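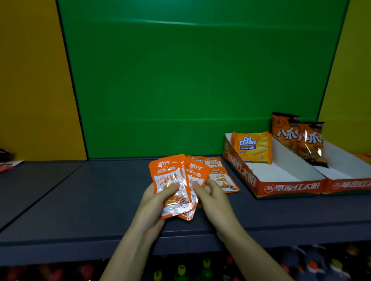
My grandmother raised me from the time I was six until I left for college, and I've been wanting to write a little about her all August, so bear with me, this is going to run to a few posts.

She wasn't a hugger. When I came to her I had one suitcase and a bad cough, and she looked me over in the doorway and said, "Well, you'll need shoes." We went out and got shoes that same afternoon, a size too big so they'd last (they did, and I still have them in a closet somewhere!).

She worked the early shift at Otoden and was out the door before it was light. She'd leave a note on the kitchen table every single morning, usually just the weather and what I should wear. "Cold. Blue coat." I thought every kid got a forecast with their cereal.

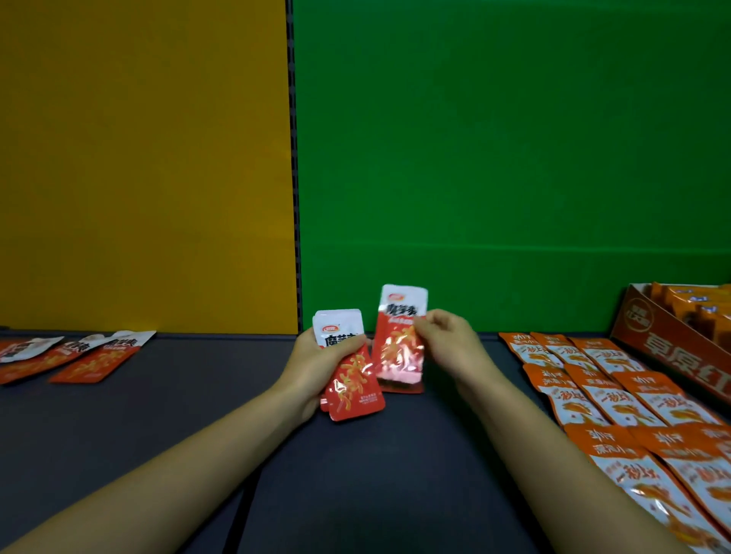 The notes got longer as I got older. By high school she was putting in bits of advice, and gossip about Mrs. Chávez next door, and once a full page on why I shouldn't date a boy who was rude to bus drivers. I dated him anyway, for 2 weeks. She was right, and she was very good about not saying so until I was married to somebody else.

I did ask her once, when I was fifteen and feeling sorry for myself, if she minded having to start over with a child at her age. She kept on ironing for so long that I figured she hadn't heard me. Then she said, "I was getting bored, Humaira," and handed me the pillowcases to fold.
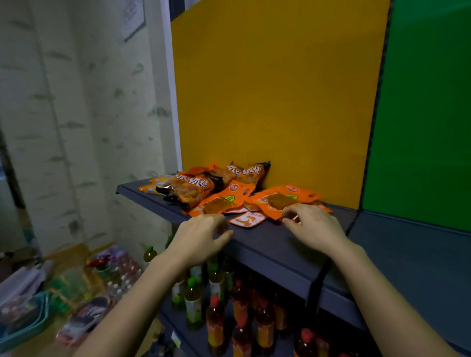 Humaira Durrani
Mom of two, school librarian, writes about family

Anyway, my daughter started first grade this month, and I've been leaving her a note by her bowl. She can't read all of it yet, so I draw a sun or a cloud and she takes it from there. Yesterday I was running late and skipped it, and she came and stood by the bathroom door with her arms folded and asked me how she was supposed to know about the weather.

It's been 30 years since that first pair of shoes. If you had a grandma or an aunt or anybody who stepped in like that, I'd love to hear about them, and please take as many posts as you need, I clearly did!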